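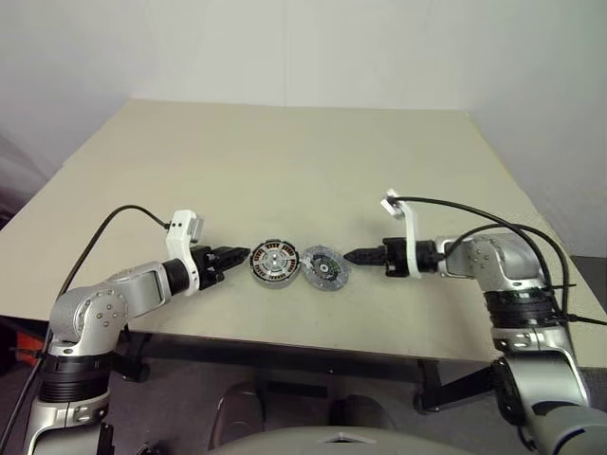
Ticket 192: Coneo ceiling fan hums, blades won't turn

Opened by: Nuria Hadgu, Kadodholm
Assigned to: Robel Woldegiorgis, Barnorico parts desk
Opened: January 20, 2022
Status: Waiting on customer

Nuria wrote:

Hello, and thank you in advance for reading what is going to be a longer message than you probably wanted. We have a Coneo fan over the big table in our meeting room, and it ran beautifully all last summer. When we switched it back on after the holidays it gave a low hum and the blades just sat there. If I nudge a blade with a broom handle (power on, I know, I won't do it again) it creeps around for half a turn and stops.

I took the motor out and opened it up. The two round parts are together on the table in my photo. The one on the left is the one I'm worried about, with the silver rim and the reddish-brown copper windings all the way around, and the lighter hub with spokes in the middle. Is that the part I need to order? My invoice only says "Gebremichael motor, complete" and I would so much rather not pay for a complete one.

Robel replied:

Hi Nuria, long messages are fine, they save me asking! Yes, the left one with the copper looks like the stator. Please don't order it yet, though. A fan that hums and moves a little with a push very often has a tired capacitor, and that is a small part that lives up in the canopy and costs a lot less.

With the breaker off, could you try these for me:

1. Find the capacitor in the canopy and look for a bulge or a brown stain. Don't touch its terminals, as it can hold a charge.
2. Look over the windings in good light, both faces, for dark patches or a burnt smell.
3. Spin the bearing with your fingers. It should go around quietly, with no gritty feeling.

Nuria wrote:

No burnt smell that I can find, and I had my nose right up to it. The bearing is smooth as anything. The capacitor has a little belly on one side, like a soup can that's gone bad. I'm so glad I asked before ordering!

Robel replied:

That belly is enough for me to swap it. Send me the printing from its side, all of it, even the tiny line at the bottom, and I'll match it. We have 17 of the usual type on the shelf. Keep the screws in a cup and leave the copper side facing up so nothing scrapes it. I'll hold the ticket open for 30 days.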